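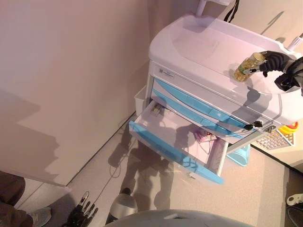

Tuesday came and went, then another one, and I still hadn't put anything up from the supply room, so it's all going up in one go. Tue 14 July, for the record, in case I forget again which summer we finally sorted out the rolling cart!

A bit of background for anyone new to this page. I share a little supply room at Asdale with Mirela Sampaio, and between us we have let it turn into the place where everything goes when a person has full hands and is late for lunch. The cart got the worst of it. Every drawer had become a junk drawer – pens, old name badges, a birthday candle, six rolls of tape that were all nearly finished. I'd been promising to fix it before August and Mirela had been very patient with me (mostly).

So the cart came first. I have a soft spot for it, with its white body and light blue drawer trim, and I love that it locks. The key lives in the lock right now, and yes, I know. We're getting a hook. The bottom drawer was the one I dreaded, and it's down to a couple of small bits that need a home. I keep sliding it open just to look at all that floor.

The rule we settled on is that bottles go up top while we check them and then into a drawer, with the capsules all kept together in one place. Mirela wanted them sorted alphabetically, I wanted them sorted by how often we reach for them, and we went with mine for now. Ask me again in August. The side bin stays for scraps and wrappers, and I'd like to get a second one if Prado still carries them.

After that I moved on to the floor, or the part of it you trip over. Everybody who has come into that room has stubbed a toe on something. I had a whole drawing of where things should go, made on the back of a Demier order form, and I ignored most of it once I got down there and saw how much space there was along the wall.
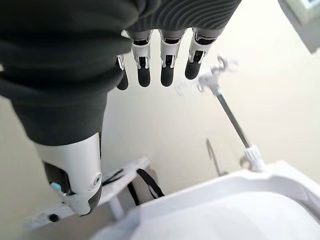 The white step stool, and a loop of black strap I have yet to tidy.

I've gone back and forth on the stool. It's handy for the high shelf, but it does take up room, and Mirela says she can reach perfectly well without it. I can't! So it stays.

Still to do: labels for the drawers (I want the Rulta ones with the big print), the hook for the key, and a proper go at the basket next to the cart. More pictures when the labels come.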